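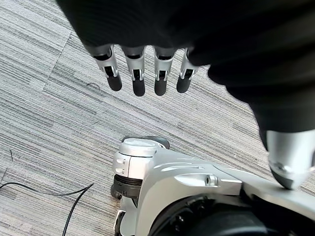

Holthorpe House Residents and Members List
Subject: Re: Linen sorting in the carpeted room, revised arrangements
Thread: Housekeeping
Message 2 in thread

Members reading the digest edition will find the full text of the earlier message quoted within the reply. Replies to this thread go to the whole list. Requests concerning a single item of clothing should be sent to the housekeeping desk directly. 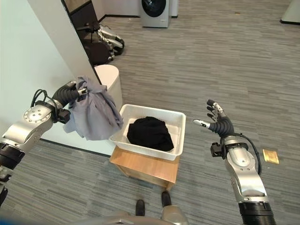 Posted by: Housekeeping Office, Holthorpe House
To: holthorpe-members
Posted in: Housekeeping, October

Dear members,

The Housekeeping Office has received the message quoted here and thanks the Sollier Wing for setting out its questions clearly. Our answers follow each point.

> The Sollier Wing would like to know whether sorting is to
> continue on the carpet or whether a table will be provided.
> Several of our members find it hard to bend to a basket that
> stands directly on the floor.

A table will not be provided, as the room must remain clear for evening use. The white plastic basket is now placed on the low wooden stand, and items are sorted into it there. The stand is to stay under the basket throughout a sorting period. Members who find it too low may ask at the desk for the taller stool from the Slanina Room, which may be borrowed until 8 p.m. and should be returned the same evening.

> We would also ask for guidance on colors. Last month a set of
> pale towels was returned to us with a gray cast, and we believe
> it had been put in with dark clothing.

We regret this. The white basket is for dark and gray items, and these may share a load. Black garments should go in first, at the bottom, with gray shirts and towels placed over them. Pale towels, bed linen and anything labeled for separate washing belong in the canvas bags on the hooks by the door. The desk will replace the affected towels on request – please quote the wing and the item tag.

> Is folding required before items go into the basket? Practice
> appears to differ between wings.

Folding is not required at this stage. Items should be shaken out once, checked for tissues and coins, and lowered into the basket. Please do not press the contents down to make room. When the basket is filled to a hand's width below the rim, it should be taken to the machines and emptied before sorting resumes. Folding takes place after drying, in the Slanina Room, and the guidance on that has not changed.

> Finally, some of us have noticed loose threads on the floor
> after sorting and would like to know who is responsible for
> clearing them.

The wing that sorts is responsible for the floor. Light threads show readily on the gray striped carpet, and dark lint is easily missed among the charcoal streaks, so the whole area around the stand should be vacuumed and not only the places where something can be seen. The carpet is laid in tiles. If a tile edge has lifted, do not press it down with the vacuum head; report it to the desk and keep the stand away from it until it has been seen to.

Two further matters were not raised in the message but concern the same room.

Item tags in the series from 44 upward are being withdrawn, as the printing fades in the wash. New tags may be collected at the desk during opening hours. Old tags will be accepted until the end of the month.

Damp items are not to be left in the basket overnight. Anything found there when the room is locked will be moved to the drying rail and kept for collection.

Wings wishing to comment on the height of the stand are asked to do so on this thread before the next house meeting, where the item is already listed under furnishings.

Housekeeping Office
Holthorpe House
Desk: ground floor, beside the Slanina Room

To change to digest delivery or leave the list, write to the list desk from the address at which you receive these messages.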